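Round Tables in Working Rooms: An Interview with Hannelore Brandes

November 21, 2022 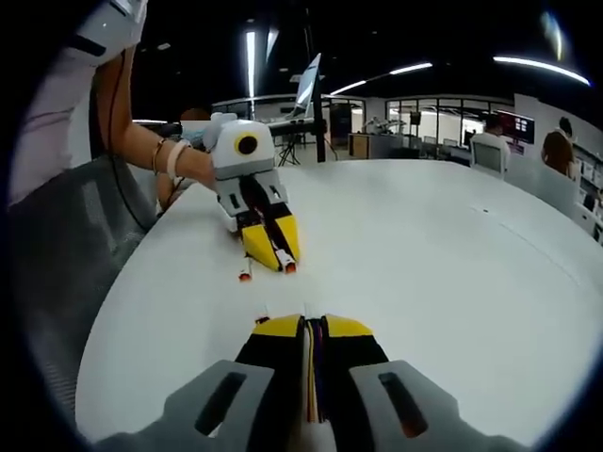 Hannelore Brandes has specified furniture for offices and labs at Grastley since the firm took over the Zuneck contracts. Her current subject is the large shared table, in particular the rounded white kind, which she now recommends for most rooms where people do hand work facing each other.

"A rectangular table gives you corners, and the corners fill up with things," she said. "With a curved edge the reach to the middle is close to the same from every seat. Two people can work toward each other without one of them leaning."

She sets the working zone first and picks the table afterward. The zone is the area both people can reach with a bent elbow. Everything else on the surface is treated as overflow, and she asks clients to keep it bare.

The white finish is a separate decision. Brandes said it shows marks early, and she counts that in its favor. Small colored parts are easy to find on it. Glare is the drawback. In a room with strong overhead lighting she asks for a matte top and has the fixtures moved to the side of the table.

On edges she is strict. The rim has to be rounded over and sealed, and she rejects anything with an applied strip. "The strip lifts where forearms rest. We replaced tops at Ruawai for that reason alone."

Chairs get less of her attention than clients expect. She prefers a mesh back. Her one firm rule is that the back should be able to touch the table edge without marking it, and she tests this with the chair pushed in hard. A 500 mm seat width is her upper limit for a shared table. Wider seats push people apart along the curve and the spacing is lost.

Screens are kept off the surface where possible. A laptop on a tall pole takes up floor area only, and it can be tilted for people who are standing. She wants the base of any stand clear of the chair path by 600 mm, and heavier equipment on a counter along the wall.

Cables are the unsolved part. Brandes does not like holes in a round top. "You cut it for one layout and in September the layout changes." She runs power from the floor to the base and leaves the last length loose.

Asked about cost, she said a top of this size takes up most of the furniture budget for a small room, and that delivery should be checked against the door width before anything is ordered. Her colleague Tegan Stubbs handles those measurements and allows 30 mm of clearance on each side.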